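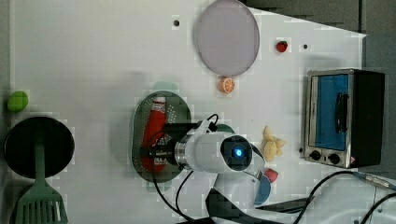
Recording kitchen tasks by hand guiding

These steps cover recording a pick-and-place task on the play kitchen table with the Cevell recorder. The task used all through this page is "take the ketchup bottle out of the basket." Other tasks are set up the same way.

Before you start

Check that the cables can follow the arm through its whole reach without pulling tight. Start the recorder and name the session after the task. At Lemstead we put one task in one session and never mix them.

Recording a demonstration

1. Put the arm in free-drive and hold it by the wrist, above the gripper. Keep your fingers off the gripper itself.

2. Move to the start pose and wait for the recorder to show Ready.

3. Press the pedal once. Bring the gripper over the bottle at an even speed. If you need to stop and think, throw the take away and start again - pauses get learned too.

4. Line the fingers up across the bottle before you go down. Check the wrist view on the monitor at this point. 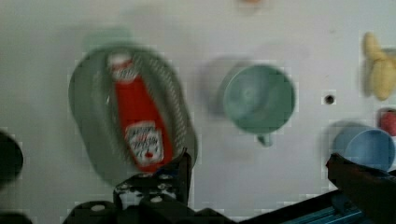 Verstraete wrote in after trying this: I get cleaner approaches if I go down first and turn the wrist last, and the policy doesn't seem to mind as long as I do it the same way every time. That works too. Pick one order and keep it for the whole session.

5. Close the gripper, lift straight up, and press the pedal again to end the take.

Move the objects a little between takes. Leave the other toys on the table, as the policy has to cope with them later.

How many takes

We aim for 200 per task. Our bottle session ended up with 107 good ones, enough for a first training run but weak near the table edges.

If the recorder drops frames, set the buffer to 900 in the Zollthorpe driver settings and restart both programs. Version 2 of the driver keeps this value after a restart. Older ones need it typed in each time.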